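The Promham table is supplied with a black top and a separate white board. Put up the backdrop first, as the table is hard to reach behind once it is in place.

## 4. Backdrop and work surface

1. Hang the black curtain on the rear rail, 141 cm above the table top. Leave the folds loose.
2. Check that the curtain falls behind the far edge of the table and does not rest on it.
3. Wipe the black top with a dry cloth. Allow about 3 minutes for any cleaner to evaporate.
4. Lay the white board on the black top and press down at each corner.
5. Switch off any lamp that shines directly on the curtain.

**Note:** Replacement curtains are ordered as part 271. The older Purkell curtain fits the same rail but is shorter.

**Caution:** Do not slide the board across the table. Lift it with both hands.
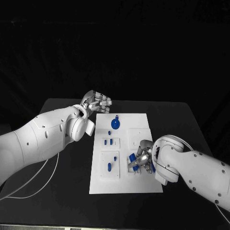

*Photo: Nahom Yimer / Promham*

With the curtain hung, the background should look almost completely black. Faint vertical folds towards the sides are acceptable and need no ironing.

6. Keep cables low on the table top and off the white board.
7. Write the curtain part number on the record card before going on to section 5.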